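The hallway, again

20th September
5 min read

I have painted the hallway for the third time in four years, and I would like it on record that the first color was fine.

It was a plain off-white left over from the bedroom, and it did what off-white does. You walked past it with your groceries. Then I read an article about hallways being the handshake of the home, and I started to feel that mine had a limp, slightly damp handshake, and by the following weekend there were squares of gray taped all the way up to the bathroom door. The gray went on. It looked good for one afternoon. Then the sun moved and the whole thing turned the color of a filing cabinet, and it stayed that way for two years while I told people I was still living with it.

So, August. It was too hot to go anywhere and I had a few days off, and a sensible person would have spent them lying on the floor in front of a fan. I drove to the paint counter instead and came home with a can of Cáceres, which the chip describes as "sun on an old wall." It's orange. Let's be adults about it. There is brown in it, and a bit of pink if you look at it before breakfast, but if you asked a child to name it the child would say orange and go back to what it was doing.

I did the test squares properly this time. I painted 4 of them, at different heights, and left them up for a full week, and I looked at them in the morning and with the lamp on and once at two a.m. on the way back from getting a glass of water. The one beside the front door was lovely. The one at the far end, where there is no window, looked like the inside of a clay pot. I decided I liked the inside of a clay pot. I still think so, most days. 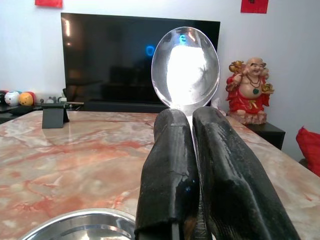
Large spoon, television behind.

Anyway, the prep. Our hallway is long and narrow and has five doors opening off it, so there is hardly any wall and an enormous amount of edge. All the work is edges. The bit with the roller, the fun bit that they show in the videos with the music playing, took less time than it took me to find the roller. The taping took an evening and a half. I used the cheap tape on the first two door frames and the good tape on the rest, and you can tell which is which from the street.

I also washed the walls first, with warm water and a little dish soap, and this is the one piece of advice in this post I will stand behind. Ours had a gray stripe at shoulder height running the whole length on one side, where apparently we have all been leaning on the wall like cattle. Paint won't stick to that. It will look as if it has stuck, and then you'll peel off the tape and a strip of wall comes along for the ride. (See: gray paint, two years ago.)

Two coats. The can said one coat would do over a similar color, and I chose to hear the first half of that sentence. After one coat you could see the gray coming through in patches, a sort of bruise effect, and I did wonder for a minute if I could call it a limewash and go to bed. The second coat fixed nearly all of it. There's a spot behind the bathroom door that I have decided is private.

Then came the shelf problem. When the walls were gray, the Brendberg – a tall skinny bookcase that holds mail, keys, three umbrellas and a bowl of things that are probably fuses – just sort of dissolved into the background. Against Cáceres it looks like a burglar. It's a cold bluish white, and I had never once noticed that it was bluish until I put it in front of something orange. Everything in a hallway turns out to have a secret second color, and warm paint will rat on all of it. The light switches are yellow. The doors, which I'd have sworn under oath were white, are three separate whites, one per previous owner.

I went to Fitwood to look for something in real wood. I like Fitwood, because they leave you alone and there's a place to sit down. What I wanted was a narrow bench with a shelf underneath. What they had was a narrow bench with a shelf underneath, at $242, in oak, and I walked around it for so long that a man asked me if I worked there.

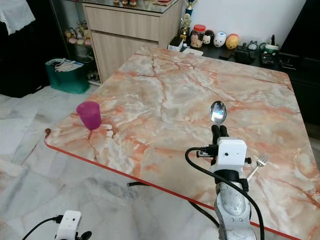
I didn't buy it that day. I went home and measured, like a grown-up, and found that with the bench in place the coat closet would open to the width of one coat. I then spent an evening working out whether we could just be a household that owns thinner coats. In the end I turned the plan around and put the bench on the other side, under the hooks, which meant moving the hooks, which meant seven holes to fill in a wall I had finished painting on the previous evening. Touching up new paint is supposed to be invisible. Mine has a slight shine to it, like a forehead.

The bench is good, though. I sit on it to put my shoes on, and I had no idea how much of my life I'd been spending balanced on one foot with a hand on the wall (which also explains the stripe). Boots go underneath. The Brendberg has been moved to the spare room, where it can be as blue as it likes, and the fuses have gone in a drawer.

The last job was the light. We had one of those flush ceiling domes that collects flies, and at night it made the new color look like soup. I swapped the bulb for a warmer one and added a small Lokira lamp at the far end, on the window ledge of the half landing, plugged into a timer so that it comes on before it gets dark. That made more difference than the paint did, and cost a good deal less, and I could have done it four years ago against the off-white and saved myself all of this.

Still to do: the baseboards, which I've been stepping over mentally since the last coat, and the door frames with the cheap tape. I have half a can of Cáceres left and I keep looking at the back of the kitchen door. If anyone has painted just the inside of a door frame in a strong color and left the rest alone, tell me in the comments how it looks in winter, when there's no sun on it at all. I'm holding off until I hear from someone, or until the next long weekend.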